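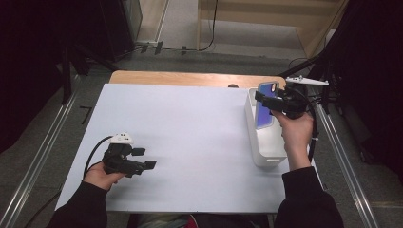

How do I get water rings and dull patches out of an old wooden table?

Start with the gentlest fix you have in the kitchen. Rub a dab of plain mayonnaise into the white ring, leave it for 2 hours, and wipe it off with a soft cloth. I love this one! It sounds silly, but white rings usually sit in the finish and a bit of oil is often enough to make them fade.

Still there? Try plain white toothpaste (the paste kind, no gel) on a damp cloth, rubbing lightly with the grain. Stop as soon as the ring goes, and try it on a hidden spot first, as toothpaste is a mild abrasive and can leave a shiny finish looking flat.

Dark rings are a tougher job. Those have gone down into the wood itself, so plan on sanding and refinishing that spot.

For dullness all over, wash first:

A squirt of dish soap in a bowl of warm water
A cloth wrung out until it hardly drips
A dry towel right behind it

Let the table air for 10 minutes, then buff in a thin coat of paste wax. Thin, thin, thin! My first try was on a little Wouters side table and I globbed it on like frosting. It stayed sticky until Saturday and picked up every crumb in the house. Two skinny coats beat one fat one, and the glow you get is just gorgeous.

Sticky drawers in the same table? Run a stub of candle along the runners, 3 passes each side, and enjoy how they glide.

Save your old T-shirts for buffing, by the way. Cut off the seams and any printed bits and keep them in a jar under the sink.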